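October, bench 2, litter and liner materials

Litter tray filled from the Treltine sack, lot 896. Grey granular litter, pale blue tray, slotted white scoop. Bin lined with pink bag.

- Sieve check before filling: 30 g of fines, almost double the previous lot.
- Scoop slots pass clean granules; damp clumps to be tried next.
- Liner stock: 51 bags. Kristaps Pärn to reorder from Destton.

Wipe the bench down after each fill — dust gets into the grain of the wood. Grit on the floor by the curtains also wants sweeping.

Bench and materials, October.
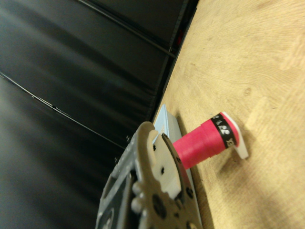
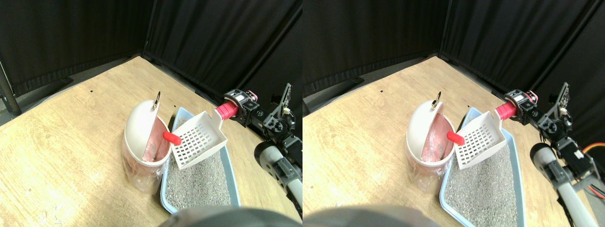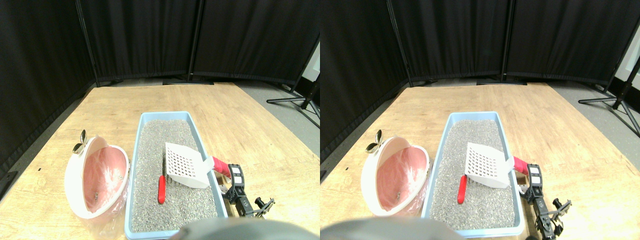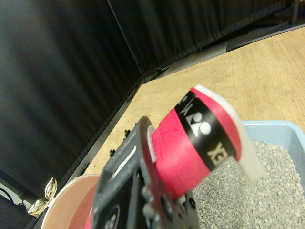 *Notebook 30, p. 51*

Zane Grīnberga has the sieve until tomorrow. Repeat the fines check on a second sack when it comes back.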